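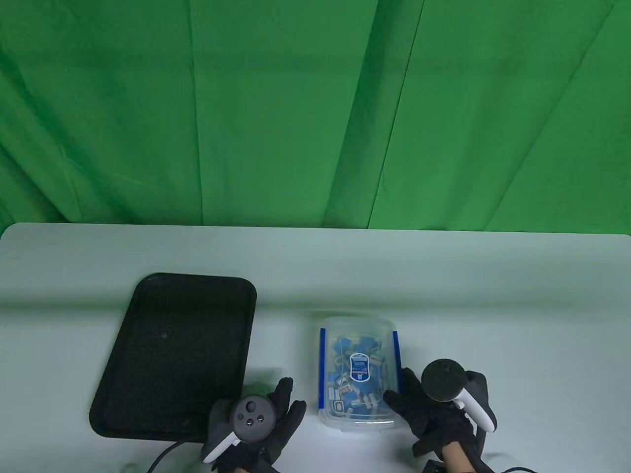 Gloves, controllers and a boxful of small blue and white pieces at Skeria's Usgate lab.

Skeria says its new planner, Skinano, can take any tabletop chore and break it into steps by itself. I have heard that before. In October I spent 11 hours in Usgate watching the software get its lessons, and I left with more questions than the brochure answers.

Grażyna Żak runs the perception side. Her team logged 50 sessions with the clear box and kept 35. The rest went out over timing drift between the hand poses and the video. That is a lot of waste for one box, and she doesn't argue the point.

Clear plastic is a mean test. Depth estimates tend to land on the lid, or the tiles behind it, or nowhere useful. Żak's fix is to track the blue latches and guess the walls from there – sensible, until a glove covers one.

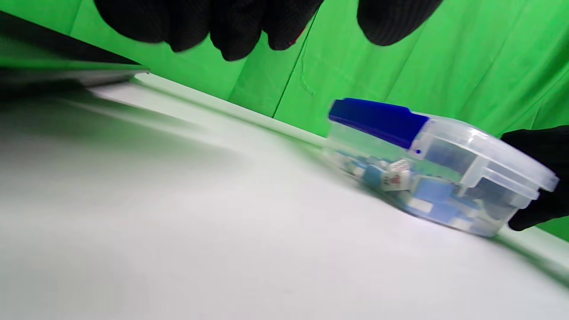

What the planner sees

Skinano gets a list of 15 object states, "latched" among them. If perception calls a latch wrong, the planner carries on as if all is well. Szewczyk, the firm's rival, at least stops and asks. Żak wants a confidence score passed along with each state. It isn't in the current build.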